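Zumum Table Base, Fixed Height
Sold by Gerden

Home / Furniture Parts / Table Bases / Zumum Fixed Height

Price: $374
Top not included
Finish: black, white or clear coat over bare steel
Availability: in stock, ships flat

Overview

The Zumum is a welded steel base for rectangular tables that stay in one place. It is sold without a top. The buyer supplies a top, or orders one cut to size from a local shop, and fastens it from below. Typical uses are work tables, packing benches, classroom tables and shared desks.

The base consists of two end frames, two long rails and a bag of hardware. The end frames come fully welded. The rails bolt between them with hex bolts that enter from the inside face, so the heads do not show from the front of the table. All holes are drilled before coating. Light filing may be needed where coating has built up inside a hole.

Choosing a top

The rails accept any flat top that is stiff enough to span the distance between them. Solid wood, plywood, bamboo and faced board have all been used. Glass and stone are not supported, as the rails have no continuous bearing surface for them.

Solid wood moves across the grain with changes in humidity. The mounting holes in the end frames are slotted for this. Place the screw in the middle of the slot, use the washer supplied, and tighten until the washer stops turning by hand. Faced board does not need the slots, and the screws can be run fully tight.

The top may overhang the end frames. Gerden recommends equal overhang at both ends. A top that overhangs at one end only will tip if a load is set on the long side, and this arrangement is not covered by the warranty.

Darker woodgrain tops are the most common choice with the black base. White and pale gray tops are more often ordered with the clear coat. The base color has no effect on strength or price.

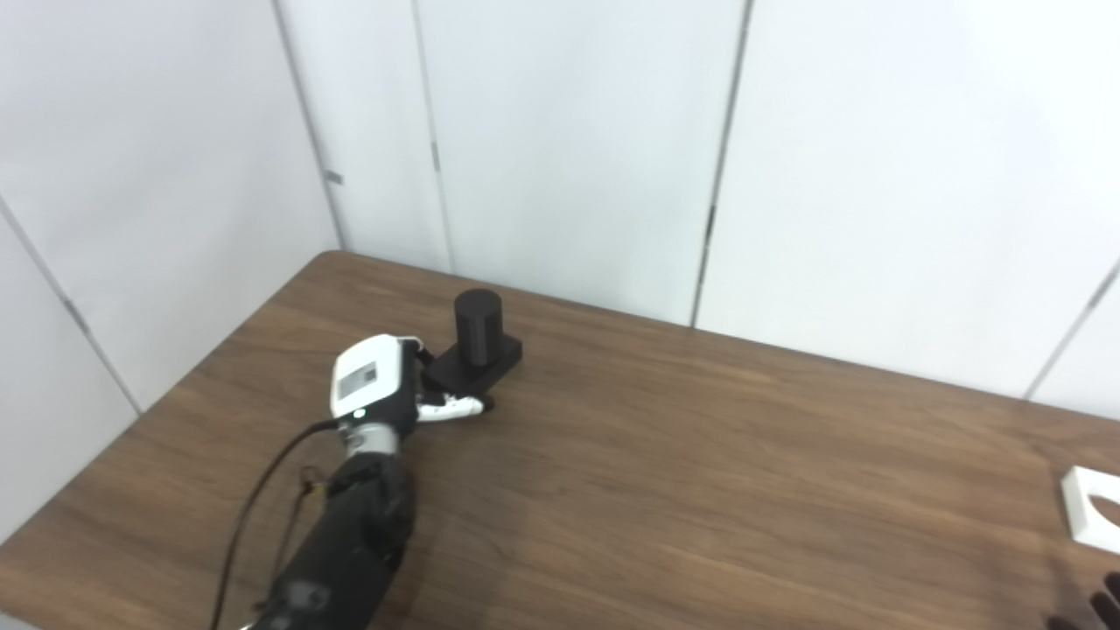

Walnut-style woodgrain tabletop with white wall panels behind.

Assembly

One person can assemble the base. A second is needed to turn the table upright once the top is on.

Lay the top face down on a blanket or clean cardboard. Set the end frames in position and fit the rails loosely. Check that the frame is square by measuring both diagonals. When the diagonals match, tighten the rail bolts. Mark the screw positions through the slots, remove the frame, and drill pilot holes. Use a stop on the drill bit.

Replace the frame and drive the screws by hand. Do not use an impact driver. Turn the table over with both people lifting at the end frames, never by the edge of the top. Adjust the leveling feet last, with the table where it will be used.

Bolts should be checked again after the first month of use and whenever the table is moved.

Leveling feet

Each leg has a threaded foot with a nylon pad. The feet are set from above with the wrench supplied. Felt covers for wood floors are sold separately. Casters do not fit this base; the Pukside base has the threaded socket required for casters and is listed on its own page.

Coating and care

Black and white bases are powder coated. Wipe with a damp cloth and mild soap. Avoid solvents and abrasive pads. Chips can be filled with touch-up paint, which is stocked in both colors.

The clear coat leaves weld marks and mill scale visible. Variation from one base to the next is normal and is not grounds for return. Clear-coated bases should be kept out of damp rooms, as scratches through the coat will rust.

What is in the box

End frames, rails, hex bolts with washers, wood screws, leveling feet, wrench, printed instructions. The rails are packed under the end frames. Remove the lower cardboard tray before reporting a missing part.

Changes to this product

From March 2021 the rail bolts are zinc plated. Earlier bases used black oxide bolts of the same thread, and the two are interchangeable. The instruction sheet was redrawn at the same time by Raíssa Bragança and replaces the February sheet, which showed the washers on the wrong side of the slot.

Warranty and returns

Welds and frame members are covered for three years from delivery. Coating damage in shipping must be reported with the carton label. Unassembled bases may be returned in the original packing. Bases that have been drilled, cut or recoated cannot be returned.

Questions before ordering

Fit and span: Gervásio Queiroz, technical desk
Trade and school orders: Graziella Costa, sales
Spare bolts, feet and touch-up paint: Conceição parts counter

Related items

Pukside base, caster ready
Felt covers for leveling feet
Touch-up paint, black or white
Replacement hardware bag, Zumum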